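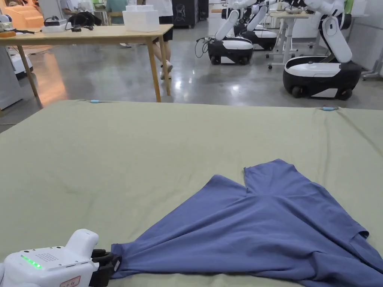
Huguette Charbonneau wanted to know why anyone needed a table for this. She has folded T-shirts on her knees, on beds and once on the bonnet of a parked car, she said, and the shirts never complained. We wrote this down as our first piece of user feedback and then ignored it for most of the term.

# Flat Enough: Folding T-shirts for the Shelf

Design and Making, second project

## What we were asked to do

The brief was to pick a household task that everybody thinks they can already do, and improve it. The group next to us chose boiling an egg and had finished by lunch. We chose folding a short-sleeved T-shirt, on the grounds that we both own some and neither of us is any good at it.

Our client was Ojeda, a small shop that prints shirts for running clubs and choirs and keeps them in piles on open shelves. The piles lean. By late afternoon some have stopped leaning and are on the floor. Ojeda asked for a fold that new staff could learn quickly, that stacked without sliding and that kept the print facing up. They lent us 24 plain shirts and asked for them back, "ideally still shirt-shaped".

## The work surface

We spent longer on the table than on the folding, and we would do so again.

The first attempt was on a bare tabletop. Cotton slides about on a smooth surface. You pull the hem straight, the shoulders follow it, you pull the shoulders back and the hem has a little ruck in it. Li-hua Mok described this as trying to make a bed while someone is driving it.

So we put a cloth down. The olive green was what the textile store had the most of, and it does a job: a blue sleeve shows up well against it, and so does the gap between the sleeve and the body, which you need to find early if the fold is going to come out square. On the white sheet we tried first, pale shirts more or less disappeared.

The cloth then moved with the shirt, so we had invented nothing except a larger shirt. Clips along the edge of the tabletop fixed that. We tried tape too. Tape holds for a morning and then comes away with a noise like a disapproving aunt.

Table height ended up at 70 cm. Huguette found this too low and Li-hua found it fine, and there is a difference in their heights that we were asked not to put in the report.

## The folds

We tested three. The names are ours, apart from Flikitz, which is printed on the box.

**The Rarkiro.** Shirt face down, both sides folded in towards the middle, sleeves turned back, bottom brought up to the collar, then once more. It is what most people's parents do. It is named after a café where we watched a man do it to tea towels.

**The Nimero.** A pinch fold. You take hold of the shirt at the shoulder and again halfway down, cross one hand over the other, lift, shake, and lay it down over the remaining sleeve. Done well, it looks like a card trick. Done by us in January, it looked like somebody losing an argument with a pillowcase.

**The Flikitz board.** A hinged plastic board. You lay the shirt on it and flap the panels over in order. It needs no skill at all and takes up half the table.

## How we tested

Each shirt was folded with each method, in six rounds. That should have made 432 folds. We have results for 426, and the missing six were written on the back of a bus timetable which has since gone to wherever it was going.

Every fold started from a shirt dropped in a heap. We insisted on this after noticing that Li-hua was laying hers out beautifully before the stopwatch started and calling it "resting the garment". The clock ran from first touch to hands off.

We scored each finished shirt for squareness and for whether the front was flat, and then built a pile and gave the shelf a nudge. The nudge was done with a rolled-up magazine. We know this isn't a calibrated instrument. It was always the same magazine.

## What happened

| Fold | Speed, first round | Speed, last round | Squareness | Pile after the nudge |
|---|---|---|---|---|
| Rarkiro | Slow | Middling | Good | Stood up |
| Nimero | Slowest by far | Fastest | Varied wildly | Leaned, sometimes left |
| Flikitz | Fastest | No change | Very good | Stood up, smugly |

The Flikitz board won the first round so easily that we nearly stopped there and wrote it up. Its trouble is that it never gets any better. The last shirt takes as long as the first, and the board has to live somewhere between shirts. Ojeda's counter has a till on it, and a plant they are fond of.

The Nimero improved the most. In the final rounds Huguette was finishing one before Li-hua had found her collar. It is also the least forgiving. If the second pinch is too near the middle of the shirt, a sleeve sticks out of the finished fold like a ticket out of a pocket, and there is no way to tuck it in without starting over or cheating. We cheated, then marked those ones down.

The Rarkiro was dull throughout and produced dull, level piles. We grew to respect it.

## The part before the fold

Going back over the timings, we saw that the folding itself was seldom the slow bit. Most of the time went on getting from heap to flat. People picked the shirt up, looked at it, turned it, found they were holding a sleeve, put it down and began again. A couple of the longest times in the whole set contain hardly any folding.

What helped was to stop lifting the shirt at all. Leave the heap on the cloth, find one corner, and draw it slowly out towards you. The cloth grips just enough that the rest of the shirt unrolls behind it. Creases remain, running away from whichever corner you pulled, and a flat hand takes most of them out. After that you look for the notch under a sleeve and you know which way round everything is.

We taught this to three people on our corridor with no other instruction and let them fold however they liked. All of them said it was obvious. None of them had been doing it.

## What we told Ojeda

1. Put a cloth on the sorting table and clip it along the edge.
2. Draw the shirt out by a corner.
3. Use the Rarkiro, with the last fold brought up to just short of the collar, so the thick edge of each shirt doesn't sit directly on the thick edge of the one below.
4. Turn every other shirt round in tall piles.
5. Let anyone who wants to learn the Nimero learn it in their own time.

They took up the first three straight away. They were doubtful about turning alternate shirts, on the grounds that it looks untidy from the side. It does. So does a pile on the floor, and we said so, politely.

## Things we would change

We only used short-sleeved shirts of one weight, and all our conclusions fall apart the moment somebody brings in a hoodie. We tried one hoodie. It isn't in the results.

Both testers are right-handed, and the Nimero as we learned it is a right-handed fold. Someone should work it out the other way.

Squareness was judged by eye until round three, when Li-hua made a card template with the corners marked on it. The early scores are therefore kinder than the later ones. We went back to look at the early shirts, but they had been unfolded, several times, by us.

The cloth wants to be a bit heavier. Ours picked up small wrinkles and fold lines of its own, and more than once we spent time smoothing out a crease in the shirt that belonged to the table.

## Who did what

Li-hua: timings, template, the table in the results section, most of the Rarkiros.

Huguette: cloth and clips, the Nimero, negotiations with Ojeda, the magazine.

The shirts went back washed, folded and in one stack. Huguette carried them and reports that two slid off on the stairs. Those were Nimeros.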